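Subject: Re: [linen-care] Towels going stiff and gray, hard water?
List: linen-care
From: Libor Hubáček

Hello all,

I am sorry for the slow answer. I wanted to wash a few more loads before I write, so that I do not only repeat what is printed on the box. I leave the original question here in full, because some of you get the list as a digest and maybe did not see it.

On Tuesday, Kolář wrote:

> We run a small guest house in Testen with 30 beds. We bought new bath
> towels in June, all cotton, medium weight. They were very nice for the
> first weeks. Now they feel like cardboard when they come off the line,
> and the white ones have a gray shade. They also do not dry the skin so
> well, the water stays on you.
>
> We wash at 60 C with powder and use softener every time. When they got
> stiff we put in more softener, and it did not help. A neighbor says it is
> the water. Another says we bought bad towels. Before I spend money on
> new ones, can somebody tell me how to find out which it is?
>
> Also a smaller question. My wife folds in thirds and I fold in half and
> half again. Is there any reason to prefer one, or is it only taste?

I take the stiff towels first.

I do not think you bought bad towels. A bad towel shows itself in another way: it loses loops, it becomes thin in the middle, the side hem twists. If the cloth is still thick and the hem is straight, then the cotton is fine and something is sitting in it. Usually this is a mix of three things: lime from the water, old powder which did not rinse out, and softener. The softener is the one people do not suspect. It covers the loops with a thin fatty layer. The towel feels smooth in the hand and does not take water any more, and this is exactly what your guests notice. When you add more, you add to the layer.

There is a simple test and it costs nothing. Take one of the stiff towels, put it in a bucket of hot water with no powder at all, and move it with a stick for a few minutes. Let it stand until the water is cool enough for your hand. If the water is cloudy and feels a little slippery, you have old detergent and softener in the cloth. If the water stays clear and the towel is still hard after drying, it is more likely lime. With me it was both, and I think with you it will be both also.

A second test is the drop. Lay the dry towel flat and let one drop of water fall on it. On a healthy towel the drop goes in at once. If it stays on top like a small ball, this is softener.

I did this work last month with a tan set from Zernwood, which is the same weight as yours if I understand well. The set had two years of hard water and softener behind it. I folded one of them again after the whole treatment, and for me the fold is the best sign, because a stiff towel does not want to lie down, it stands up at the bend.
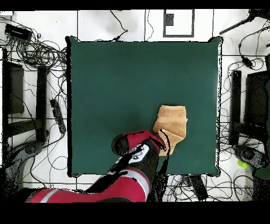
Photo: L. Hubáček

Now the treatment. I write it as I do it, and you can change the amounts for your machine.

Wash one. Hot, 60 C or higher if the label permits it, with no powder and no softener. Only half fill the drum. Most people fill too much, and then there is not enough room for the water to carry the dirt away. In the drawer I put white vinegar, one cup. Some people on this list do not like vinegar because of the rubber seals. I respect this, and I would not use it in every wash, but one or two times in a season did not harm my machine. Citric acid is also good if you dissolve it first in warm water. Please never put vinegar or citric acid together with chlorine bleach. The gas is dangerous, and in a small laundry room more so.

Wash two. Again hot, with washing soda, two big spoons. Do not put the soda in the same wash as the vinegar. Many websites advise to mix them because it makes foam, but they cancel each other and you are left with almost plain water.

Wash three. Normal wash, with half of the powder you used until now, and an extra rinse. For a guest house I would keep the extra rinse always. It costs some water, but less than new towels.

Then drying. If you dry on the line, shake each towel hard before you hang it, and shake it again when you take it down. This lifts the loops. On a day with no wind, cotton always dries a bit hard, even with very soft water, and ten minutes in a tumble dryer with no heat will repair it. If you have only the line, then rub it between the hands a little. My mother did this with every towel, and as a boy I thought she was angry with them.

About the gray shade. If it is from lime and soap, it will go down a lot with this treatment, although perhaps not completely. If you wash white with colors, it will come back. For a set that is already gray I use oxygen bleach and a long soak overnight. I do not recommend optical whiteners for terry, but this is maybe only my opinion.

You should also know your water. The water company has to tell you the hardness if you ask. Write it down on a paper and put it inside the cupboard with the powder, because the dose on the box depends on it and everybody forgets it. When I moved here I called them and waited 30 minutes on the phone, and the lady gave me the number in one second.

Now the folding, because you asked and because I have a strong feeling about it.

Half and half again is quick, and for a pile which is used the same day there is nothing wrong with it. For the shelf I prefer thirds. First the long side in thirds, so that the hems go inside, then the short side according to the depth of the shelf. You see only the round edge from the front, the pile does not slide, and guests take one without pulling down the others. The second reason is wear. If you fold always on the same line, the loops on this line get flat and later thin. With two different folds in one house, as you and your wife have, the towels probably live longer than if you agreed. So perhaps do not agree.

Some practical points which I learned by mistakes:

Fold on a flat surface and not in the air against your chest. In the air the layers slip, and you make the correction three times.

Press the air out with the flat hand from the bend to the open side. In the other direction you push a bubble into the bend.

Do not iron terry. It takes away everything you got with the shaking.

Do not put a towel on the shelf if it is even a little cool to touch at the hem. The hem dries last. One damp hem is enough for the whole pile to smell after a week.

Put the fresh ones at the bottom of the pile, and take from the top. Otherwise you wash the same few towels all year and the rest only get yellow lines from the shelf.

Crooked folding is also not a tragedy. If one layer comes out at an angle, it is usually because the towel itself is not square any more. The hem shrinks more than the terry. You can pull it by hand while it is still damp, one person on each end, and it helps for some washes. After that I let it be and put it in the middle of the pile.

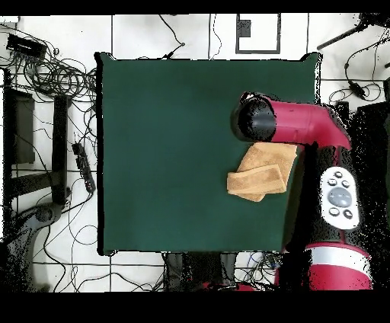 Zultgate replied off list and lets me put it in: I agree with nearly all of it, but I would be more careful with soda on colored towels. We had a dark blue set that lost a good part of its color after two soda washes. For colored ones I do only the vinegar wash and the low powder, and I repeat it more times. It is slower and it works. Also for the folding, thirds are good only if the shelf is deep. We have narrow shelves in the corridor and there I roll them, and the guests like it very much.

Thank you for this, and I think the point about dark colors is correct. My set is tan and I did not see a change, but tan forgives a lot. For navy, dark green or red I would try with one towel and compare it to the others in daylight before doing the full load. Rolling I have no experience with. I would be a little afraid that it keeps moisture inside, but if they are fully dry then I see no problem.

One more thing to Kolář, for the money side. Before you order anything, take five of your towels, do all the washes with these five only, and give them to guests for two weeks. Mark them with a thread in the corner so that you find them again. If they are good, do the rest in small groups. If they are still hard after this, write again and tell us the hardness number and the name of the powder, and we will think more.

And please stop the softener already today, also before you do anything else. For the sheets you can keep it if you like the smell.

If somebody here has a good way to remove yellow lines from towels which stayed folded on a shelf for a long time, I would be thankful. I have four of them from my aunt, very good old cotton, and I tried oxygen bleach and sun. The lines are weaker but they are still there.

With regards,
Libor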